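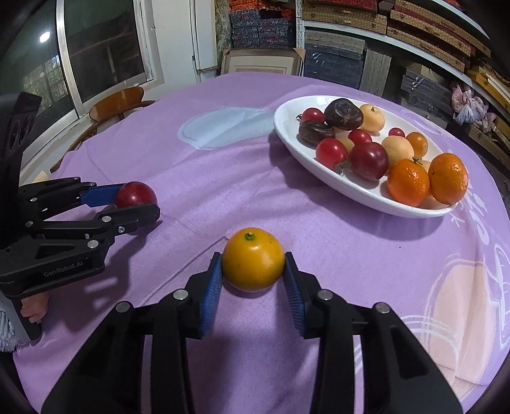 Search this site
Enter keywords
Search

From the Maltham Kitchen Garden Group
November 30, 2024

Why your lemon tree drops its leaves

In the last month I have received many letters about citrus trees in pots, and almost all of them ask the same question: why do the leaves fall when the tree was so healthy in summer? I am not a professional gardener, but I have kept two trees on my balcony for a long time and I made most of the mistakes already. A good fruit, when it is ready, has a full yellow-orange colour and a skin with small dimples, and the little green stem is still on top, like on the one on the tablecloth. To arrive there the tree needs a calm winter, and this is the part where many of us have trouble.

The first thing to check is the water. In the cold season a citrus tree drinks very little. I put my finger into the soil up to the second joint, and if I feel any dampness I wait. When the roots stay wet for many days they cannot breathe, and the leaves turn yellow from the middle. A thirsty tree looks different. Its leaves curl inward like a small boat and they feel dry to the hand. Please look carefully before you take the watering can, as these two problems need opposite care.

The second thing is the place. My neighbour moved her tree from a cold porch to the living room in one afternoon, beside the heater, and after one week the floor was covered with leaves. Citrus does not like a sudden change. If you must bring the pot inside, leave it first in a hallway or an unheated laundry for some days. Choose a bright window after that, and keep the tree away from the hot air. A tray with pebbles and a little water under the pot is helpful, but the bottom of the pot should not touch the water.

About feeding, I know that opinions in our group are different. Mr. Thái gives a small dose all year and his kumquat is beautiful, I cannot argue with it. I stop in the cold months and start again in April, when I see the new tips. If the young leaves are pale and only the veins are green, the tree may be missing iron, and our tap water in Maltham, being rather hard, makes this worse. I use rainwater when I have it.

Look also under the leaves for scale insects. They are brown and flat and do not move, so it is easy to think they are part of the branch. I remove them with a soft cloth and soapy water, then I wipe again with clean water. It is slow work but I enjoy it with the radio on.

Some practical news now. The pot exchange will be held again in the yard behind Hudimov Hardware, and the owners kindly let us use their long bench. Bring clean pots only, please. Last time we gave new homes to 274 pots, and 36 of them were the large clay ones which are best for citrus. Nurnetti Nursery has offered our members a lower price on potting mix until the end of the season, and you need to show your membership card at the counter.

In the next issue I will write about pruning, and when it is better to leave the scissors in the drawer. If your tree has a problem which I did not mention, leave me a note in the box at the garden shed, with your name and the size of the pot.

Yến Quách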